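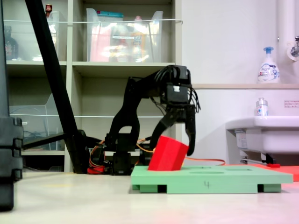 News from the valley: the landslide on the Wogan road

Many readers wrote to us this month with questions about the landslide above Siltonwood, so we put together what is known until now. We thank everyone who sent messages, also those we could not answer yet.

The slide came down on Tuesday, shortly before six in the morning, on the steep part of the road between Siltonwood and the Wogan bridge. The rain had continued for 3 days before it. Earth, stones and a large number of trees covered both lanes, and a part of the wall on the river side was pushed down to the water. Two cars were on the road at this hour. One driver could stop in time and turn back. The other car was hit at the rear and moved against the barrier, and 5 persons in total were treated for injuries, including three men from a road crew who were checking a drain further up the slope. All of them left the hospital by the evening of the next day. There are no missing persons.

The fire service searched the lower part of the slide with dogs until the afternoon. They wanted to be sure that no walker was on the old footpath, which crosses the slope at that place and is used by people going early to the mill. The search was then ended, and the road office took over the work.

According to the district road office, 4,000 cubic meters of material must be taken away. This sounds like a simple thing, but the upper slope is still moving a little, and the machines can work only in daylight and only when a person is watching the hill. In the first days the work was stopped two times after small stones fell again. The office does not want to give a date for the opening. We asked for one, and we were told that one lane could be possible before the end of the month if the weather stays dry.

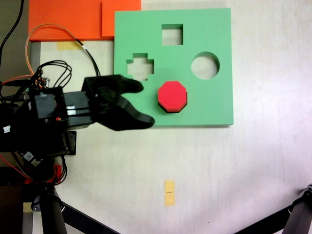
Until then, the hamlet of Clolitard can be reached only by the forest road on the north side. This road is narrow, and trucks are not allowed on it. The 414 people who live in Clolitard and on the farms above it receive their mail at the school in Siltonwood, where it can be collected in the afternoon between four and six. Please bring a document with your name. For neighbors who cannot come, you can collect with a signed note.

The school bus goes by the forest road also, but in a smaller vehicle, so it makes the trip two times. The first group leaves Clolitard at ten past six, which is hard for the little ones. Parents asked if the lessons could begin later for some weeks. The school answered that it is looking at this, and we will write about it when there is a decision.

The milk collection from the upper farms was interrupted for two days. It works again now with small tanks, and the dairy has promised to pay for the milk that had to be thrown away. Farmers should write down the amounts and send them to the dairy office before the end of August.

There was also some discussion about the river. The fallen wall lies partly in the water, and after the slide the level behind it was higher than normal. The fire service checks it each morning and evening. At this moment the water finds its way on the left side and the cellars near the bridge are dry. If this changes, the siren at the Wogan station will sound for one long minute, and the people in the lower street should go up to the church square and wait there.

The hotel Istari, which stands on the other side of the bridge, is open as usual for guests coming from the south. It offers free rooms to Clolitard residents who work early shifts in the town and do not want to drive the forest road in the dark. Call the reception before noon for the same night.

The old footpath stays closed on its full length, also on the part that looks undamaged. Some people were seen there on the weekend taking photos of the slide. The road office asks us to repeat that the ground under the path is open in several places and that the barriers must not be moved.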